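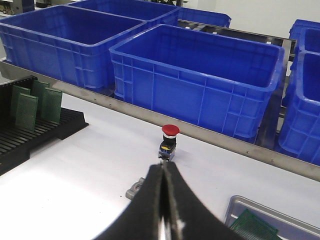

Guthrie robotics club, build thread 17/09/2023

1/ Our task for the Mindier student contest is sorting parts off a bench. Today it's the red push button. The gripper has to come down over it from above and close on the body.

2/ We set a limit of 21 seconds per pick. The arm code is from last year with a new approach angle. Finger pads are dark and slightly textured.

We use cookies to improve your experience. Accept | Manage settings

3/ Next part is the green perforated boards standing in the black rack. The slots are close together, so the fingers need to go in straight. Team Olel is writing that routine.

4/ The plan is 100 picks on the button before we move on to boards. Log goes in the shared sheet, misses included.

5/ Blue crates behind the bench are for sorted parts. Crate positions still have to be measured and added to the config file.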